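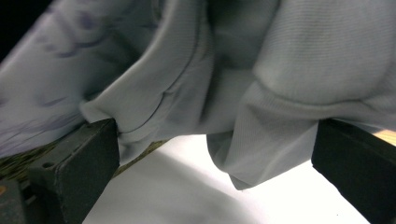 4. Planchado con vapor

Este capítulo es válido para los centros de planchado Jarman con caldera separada. Antes de continuar, el aparato debe estar montado e instalado como se indica en el capítulo 3, con la manguera de vapor sujeta en su guía.

4.1 Conexión eléctrica

La potencia máxima es de 3.510 W en el modelo estándar y de 3.595 W en el modelo con mesa aspirante. La línea a la que se conecte debe admitir al menos 4.000 W. No utilice regletas, ladrones ni prolongadores enrollados.

PRECAUCIÓN: si el enchufe se calienta durante el uso, apague el aparato, desconéctelo y haga revisar la toma por un electricista.

4.2 Llenado del depósito

1. Compruebe que el interruptor general está en 0.
2. Tire del depósito hacia usted hasta que se suelte el cierre.
3. Levante la tapa azul y llene con agua del grifo hasta la marca MAX. Si el agua de su zona es muy dura, mézclela a partes iguales con agua desmineralizada.
4. Cierre la tapa y seque el exterior del depósito con un paño.
5. Introduzca el depósito hasta oír el clic.

Nota: no añada almidón, perfume, suavizante, agua de secadora ni vinagre. Los daños causados por estos productos no están cubiertos por la garantía.

4.3 Puesta en marcha

1. Desenrolle por completo el cable de red y la manguera.
2. Coloque la plancha sobre su apoyo y pulse el interruptor general. El piloto VAPOR parpadea.
3. Gire el selector hasta el programa deseado (tabla 4.4).
4. Espere a que el piloto quede fijo. Con la caldera fría, la espera es de unos tres minutos.
5. Dirija la plancha hacia un paño viejo y pulse el gatillo varias veces, hasta que el vapor salga sin gotas. Repita esta operación siempre que el aparato haya estado parado más de diez minutos.

ADVERTENCIA: peligro de quemaduras. No dirija nunca el vapor hacia personas o animales, ni planche prendas puestas.

4.4 Programas

Programa 1: sintéticos, acetato, elastano. Temperatura baja, vapor mínimo.
Programa 2: seda, lana, mezclas con lana. Temperatura media, vapor medio.
Programa 3: algodón fino, punto de algodón. Temperatura media-alta, vapor medio.
Programa 4: algodón grueso, lino, ropa de cama. Temperatura alta, vapor máximo.
Programa V: planchado vertical. Solo vapor continuo.

La etiqueta de la prenda tiene siempre prioridad sobre esta tabla. En los tejidos mixtos, elija el programa que corresponda a la fibra más delicada.

4.5 Preparación de la ropa

1. Separe la ropa por programas. Empiece por el programa 1 y termine por el 4; la suela tarda mucho más en enfriarse que en calentarse.
2. Vacíe los bolsillos y abroche cremalleras y corchetes.
3. Deshaga los ovillos que se hayan formado en el tambor o en la cesta. En las prendas de punto, estire con la mano los dobladillos enrollados antes de acercar la plancha. 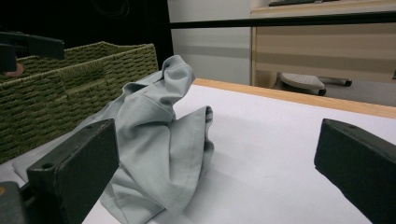

4. Sacuda la prenda una vez, sujetándola por los hombros, y extiéndala sobre la tabla con las costuras laterales alineadas.
5. Si el tejido está reseco, humedézcalo con el pulverizador y déjelo reposar un par de minutos doblado sobre sí mismo.

4.6 Camisetas y otras prendas de punto

El punto cede con el calor y la humedad. Si se arrastra la plancha con fuerza, el bajo queda ondulado y las costuras se desvían.

1. Seleccione el programa 3.
2. Meta la prenda por la punta de la tabla, de modo que solo quede una capa de tejido bajo la suela.
3. Apoye la plancha, accione el gatillo durante un segundo, levántela y pase a la zona siguiente. Avance en la dirección de las columnas del punto.
4. Planche los dobladillos por el revés, sin tirar de los extremos.
5. Deje la prenda sobre la tabla hasta que pierda la humedad. Con mesa aspirante, mantenga pisado el pedal cinco segundos.

4.7 Estampados, bordados y apliques

1. Dé la vuelta a la prenda. El dibujo no debe tocar la suela en ningún momento.
2. Coloque un paño de algodón blanco entre las dos capas. Evite las toallas de color y los tejidos con relieve, que pueden marcar el dibujo o teñirlo.
3. Baje al programa 2 y pruebe primero en una esquina.
4. Si el estampado se pega al paño, retire la plancha, espere a que se enfríe y separe las capas despacio. 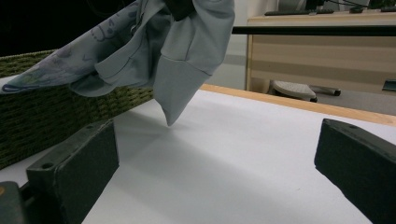 Fig. 4-3. Prenda con zona estampada.

Los transfers de vinilo y las letras termoadhesivas no admiten vapor. Desactívelo con el botón SECO y no supere el programa 1.

4.8 Planchado vertical

1. Cuelgue la prenda de una percha resistente al calor, separada de paredes y muebles.
2. Gire el selector a V y espere al piloto fijo.
3. Sujete la plancha en posición vertical a unos centímetros del tejido y trabaje de arriba abajo, tensando la tela por el borde inferior con la otra mano. Utilice el guante suministrado.

4.9 Apagado y descalcificación

Al terminar, ponga el interruptor en 0, desenchufe el aparato y deje la plancha en su apoyo hasta que se enfríe. Vacíe el depósito si no va a usarlo en una semana.

Cuando se encienda el piloto CAL, prepare una dosis de 300 ml de descalcificador Wolutent y siga el procedimiento del capítulo 6. El piloto no se apaga hasta completar el ciclo, y mientras esté encendido el caudal de vapor se reduce.

PRECAUCIÓN: no abra el tapón de la caldera hasta que hayan transcurrido dos horas desde el apagado.

4.10 Problemas frecuentes

La suela gotea: el programa es demasiado bajo para el caudal elegido, o el piloto aún parpadeaba. Espere y vuelva a purgar sobre un paño.
Brillos en tejidos oscuros: planche por el revés o con un paño intermedio.
Manchas marrones: restos de cal o de aditivos. Descalcifique y limpie la suela.
No sale vapor: depósito mal encajado o botón SECO activado.
Pitido doble cada diez segundos: falta agua en el depósito.

Si el problema continúa, póngase en contacto con el servicio técnico Markedex e indique el número de serie, situado en la base de la caldera. Los recambios de suela y manguera se suministran a través de Dellalus.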